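Week 5: Buying a used desktop without getting burned

Notes for the evening class, Elínborg Laxdal

Hi again! Last time we did budgets, and a few of you stayed late to ask me how I shop secondhand, so I moved this session up. Computers make a great case study (I've bought far too many of them), but most of this works for bikes and blenders too.

1. Set your ceiling before you look

Mine is usually 300 dollars. Write yours down before you open a single listing, because a nice photo will talk you right out of it. Yu-na Yang told us in June that she looked at 11 listings before messaging one seller, and I think that's a pretty healthy ratio.

2. Ask for a look inside

Sellers love to photograph the front. Ask them to take the side panel off. You want to know what drive is in there and whether the thing is packed with dust, and you don't need to be a computer person to ask.
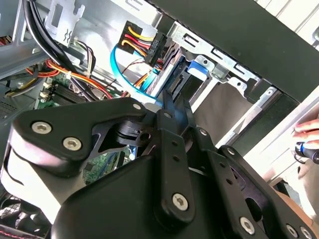
Desktop case, open, with a power connector plugged into a drive.

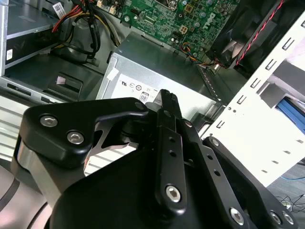

3. Price the missing bits

Keyboard, cables, maybe a new drive. I once paid 18 dollars for an adapter I could have haggled into the deal! Add it all up and take it off your offer.

4. Meet, plug in, wait

Watch it start up and leave it running for a while. Chat about the weather if you have to. If the seller is in a hurry, I walk.

For next time

Bring one listing you'd consider and one you wouldn't touch. Read the Thoroddsen chapter on haggling (skip the tables, they're dull). Mikkel Thygesen is bringing his spreadsheet, so come with questions.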